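Small-items swap returns to Otley, with sorting done at home

6/17/20

OTLEY - The spring swap that normally fills the Robichaud hall in March will go ahead this summer after all, with one large change. Sorting is being done in bedrooms and kitchens across town, and the finished boxes will be collected from front porches.

The swap deals in the things that end up at the bottom of drawers: hair ties, clips, rings, key straps and odd puzzle pieces. Last year 185 households gave items, and 1,128 pieces found new owners in one afternoon. Anything left over was bagged and stored for this year.

Households that signed up to sort were asked to work on a flat, soft surface with a shallow tray or box lid close by. A made bed does the job well. Small metal rings don't roll far on a blanket, and everything can be spread out and seen at once.
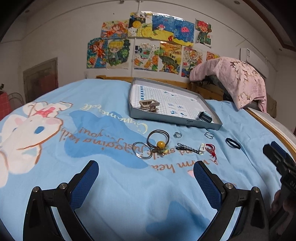 The instructions run to a single page. Hair items go together, whether they are plain elastics, beaded ties or clips with ribbon. Rings are kept apart from everything else. Key straps and charms make up a third group. Tangled string should be undone if it takes less than a minute and thrown out if it doesn't.

Sorters are also asked to check elastics for stretch and to look closely at beads and charms, which tend to come loose where they join the cord. Items with a missing bead can still be sent in if the cord is sound.

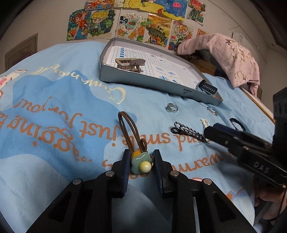
A hair tie with a green flower-shaped bead lies on a printed bedspread, with a gray tray and other small items behind it.

Beaded ties are among the first things to go every year, according to the organizers, and they will be limited to two per visitor. Plain black elastics have no limit. Claw clips will be set out by size.

Packing bags for the sorted items have been donated by Plikex, a local packaging shop, which gave 500 of the small clear kind. Zileo, the stationery store on the main street, is printing the labels. Each bag holds one kind of item and gets a label on the front with the number inside.

Clips are the slowest to sort. Pairs get separated, and long clips of the same shape may come in different patterns. Sorters who can't find a match should bag the clip as a single.

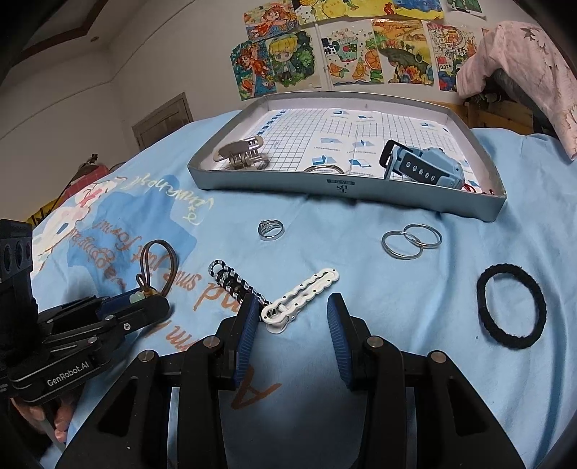
Rings will be shown on a separate table and handed over one at a time. Sizes won't be marked, and rings can't be tried on this year.

Finished boxes should be left on the porch by 9 a.m. on collection day, with the lid taped shut and the street name written on top. The collection route will be posted in the window at Zileo. Entry to the swap is free, and visitors don't need to bring anything to take something home.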